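3.2 Exposição no balcão e compra por impulso

Amostra: 155 clientes, 3 lojas de conveniência em Nugroho, novembro. Preço igual em todas, só mudou a altura do expositor. Em Latuheru e Pillai o chocolate em barra aparece sempre perto do caixa; seguimos o mesmo critério.

Figura 2. Barra Snickers em expositor transparente com degraus.

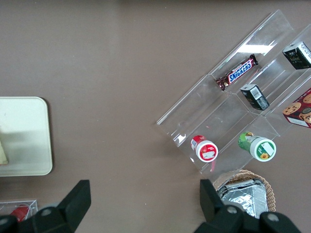 O tempo de decisão foi curto, mediana de 10 segundos. Quem já trazia bebida na mão comprou mais doce, efeito que não apareceu no grupo com cesta. Faltou controlar o horario, ver seção 5. Recibos conferidos por Lumbantobing, os ilegíveis sairam da análise.

Mesa com sortimento misto, comida e bebida juntas: categoria à parte na codificação.
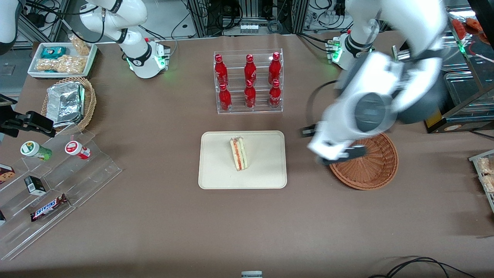
3.3 Limitações

Lojas todas da rede Butine. Sem dados de renda. A replicação com clientes da Ollex fica pendente.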